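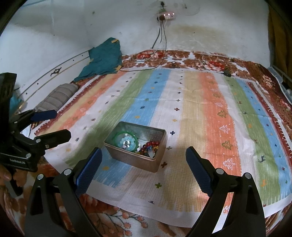 Beads and a green bangle in an open metal tin. Photo: Girkell

FOR IMMEDIATE RELEASE

Girkell opens mail-in bead and trinket swap to all of Gurkcombe and Drikaston

GURKCOMBE, January – Girkell, the bead and craft supply shop on Mill Row, is opening its mail-in swap to anyone with an address in Gurkcombe or Drikaston. Sign-up starts at 9 a.m. on the first morning of the month and stays open till the places are gone. Free to join. You pay your own postage.

The swap ran last winter for shop customers only. More than 1,000 packets went through the back room between the first mailing and the last, and the waiting list was still going when we shut it. So this year, bigger. Same rules mostly.

How it works. You fill a small tin or box with beads, bangles, buttons, charms, old brooches, odd earrings, whatever you have stopped using. You post it or drop it at the counter. Staff sort it, weigh it and match it with a tin of about the same weight from somebody else. That one comes back to you. You do not choose what you get and you can't ask for a color, sorry.

"People kept coming in with their grandmother's jewelry box and asking if we'd buy it," said Catinca Marinescu, owner of Girkell. "We don't buy, we never have. But the person in line behind them would be looking over their shoulder at the box the whole time. I thought, well, just trade it then. My sister told me it would be a mess and the first week it was."

Two sizes of swap this year. Small is anything that fits in a mint tin or thereabouts. Large is up to a shoebox and is new, so places are tighter. One entry per person per round, and there will be 2 rounds, the first closing at the end of the month and the second after the spring stock count.

What we take: glass, wood, metal, shell, stone, plastic and resin beads. Bangles and bracelets, whole. Pendants. Buttons, including single ones. Broken necklaces are fine if the beads are good. Children's play jewelry is fine too and was very popular last time, mostly with adults.

What we don't take: anything sharp and unwrapped. Perfumed items. Loose glitter – please, no loose glitter. Watches with the battery still in. Gold or silver you would be upset to lose, as we do not value or insure anything and it can't be got back once it's swapped.

Please seperate very small seed beads into a twist of paper or a little bag before they go in the tin. Tape the lid. Put your name and address on a slip inside as well as on the outside, last year 7 tins arrived with the label rubbed off and two of those are still on the shelf behind the register. If one is yours, come and describe it.

Also new: the Jitaru table. Jitaru, the restringing workshop upstairs from the shop, will have a bench on the ground floor every afternoon from 2 p.m. while the swap is on. Bring what came in your tin and they will show you how to knot between beads, fit a clasp, or take a stuck one off. No charge for the first half hour, thread and findings at shop price. Knotting is harder than it looks so leave yourself time.

"Half of what people throw in a drawer only needs a new bit of cord," said Marinescu. "The other half is a color they went off in high school. Somebody else is in high school now."

Schools and clubs in Drikaston can enter as a group and get one shared large box instead of single tins. Ask at the counter for the group form. It is one page. The Drikaston drop-off is at the post counter inside the hardware store, same hours as the store, and goes over to Gurkcombe with our regular delivery so allow a few extra days.

Anything left unmatched at the end of the second round goes into the by-the-scoop bins at the front of the shop. Takings from those bins will pay for the return postage on group boxes.

To sign up, come by the shop or send a stamped envelope marked SWAP and we'll mail the form. There is no online form yet. We are working on it, it was supposed to be ready and isn't.

About Girkell
Girkell sells beads, cord, wire, findings and hand tools from its shop on Mill Row, Gurkcombe. Beginners' classes run in the evening, spring and fall. Closed for lunch.

Press contact
Catinca Marinescu, Girkell, Mill Row, Gurkcombe
Photos and interveiws on request. Mornings are best

ENDS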